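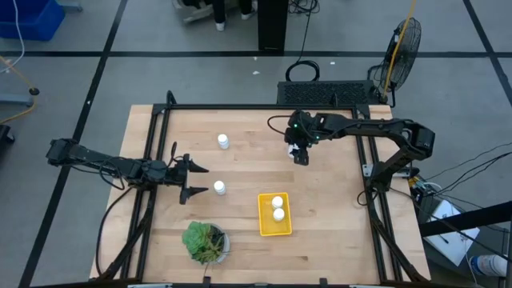

Soil Science for Beginners
Week 3 handout: Reading a Soil by Hand

Grab a pinch of damp soil and rub it between your fingers. Sand feels gritty, silt feels like flour, and clay sticks and takes a shine. I love this part of the course — your fingers get good at it so quickly!

Try the ribbon test on both field samples. Squeeze the soil out over your forefinger and see how long a strip you get before it breaks. The Mudgway sample makes a fine long ribbon (it came out at 38 percent clay in the lab). The Grovberg one crumbles almost at once, and it's full of lovely coarse grit.
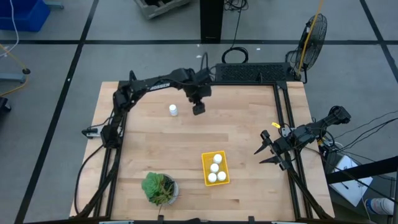 Does a dark soil always have a lot of clay?
Color comes mostly from organic matter, minerals and moisture, so a dark soil can be sandy, silty or clayey. Go by feel.

For next week, read the pages on pore space and bring a jar of soil from home, 400 grams if you can manage it. June soils are often dry, so wet yours a little before you try the ribbon.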